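Imprimir | Enviar por e-mail

Como transformar uma caixa de sapatos no kit de viagem que fica sempre pronto

Eu tenho uma teoria (de quem já perdeu muito tempo com isso): arrumar mala é fácil, difícil é achar as miudezas. O carregador que estava na tomada ontem, o protetor de ouvido que só tem um, a meia quentinha de avião que foi parar sabe-se lá em que gaveta... Depois da minha última viagem para Lekano, em que passei a noite no ônibus com os pés gelados e o celular apagado, resolvi juntar tudo isso num lugar só. E o lugar é uma caixa de sapatos, daquelas que a gente guarda "porque um dia serve". Serviu!

Já testei necessaire, já testei o organizador de pano da Luvska com divisórias (lindo, mas cabe pouca coisa e custa caro), e acabei voltando para o papelão. É leve, fica em pé no armário e, se amassar, troco por outra.

Do que você vai precisar

Uma caixa de sapatos sem a tampa, uma mesa com espaço, as suas miudezas e uns saquinhos transparentes. Se a mesa for de vidro, ponha um tapetinho ou jogo americano por baixo, bem mais gostoso de trabalhar. Separe meia hora. Eu faço à noite, com alguma coisa gelada num copo do lado.

Primeiro passo: tudo para fora

Espalhe as coisas em volta da caixa, sem dó. Só vendo tudo junto é que a gente percebe o que tem repetido e o que está faltando. O que não viaja com você há mais de um ano sai da mesa e volta para a gaveta (ou vai embora de vez, seja forte).

Segundo passo: o que é macio primeiro

Meias e paninhos vão antes, encostados nos cantos. Eu dobro os panos no comprimento, umas duas vezes, e só depois enrolo. As meias eu junto aos pares num bolinho, sem apertar demais o elástico. Os plásticos vão no que sobrar de espaço.

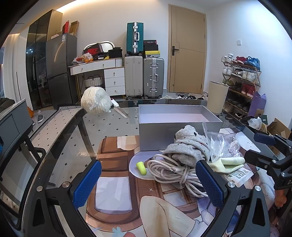
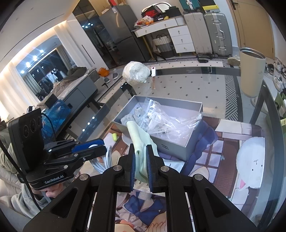
Texto e fotos: a autora do blog

Terceiro passo: os cabos

Cabo branco é o que mais embola na minha vida. Faço voltas do tamanho da palma da mão e junto no meio. Não puxe com força perto do conector, é ali que ele sempre quebra primeiro. Se quiser caprichar, prenda com um elástico de cabelo velho. O prendedor de cabo da Traneck também funciona, o pacote vem com 4 e eu já perdi 3, então fica a seu critério.

Quarto passo: as coisinhas minúsculas

Protetor de ouvido de espuma merece um saquinho só dele! Solto, ele rola para o fundo e reaparece cheio de fiapo de meia. Antes de guardar, confira se são dois. Pode rir, mas já embarquei para Phetsri com um só, e foram mais de 500 quilômetros de estrada com o ouvido esquerdo em paz e o direito sofrendo.

Quinto passo: os saquinhos

Sacola plástica transparente ocupa um espaço danado porque guarda ar. Alise com a mão, dobre em tiras e deite por cima de tudo. Levo umas a mais para roupa úmida, chinelo e aquele pão de queijo que sobra do café do hotel. Pacotinho com rótulo eu deixo com o texto virado para cima, assim não preciso revirar nada para saber qual é qual.

E na hora de viajar?

Eu não levo a caixa, viu? Ela mora no armário. Na véspera coloco em cima da cama, passo o conteúdo para um saco de pano e jogo na mochila. Leva uns minutinhos. Na volta faço o caminho contrário: as meias passam pela máquina, o cabo é enrolado de novo e tudo retorna para a caixa antes de eu desfazer o resto da mala. Se deixar para depois, já era, o carregador volta para a tomada da sala e não sai mais de lá.

Ah, e escreva do lado de fora o que tem dentro. Aqui em casa já confundiram a minha com caixa vazia e quase foi para a reciclagem com meia e tudo.

Imprimir | Enviar por e-mail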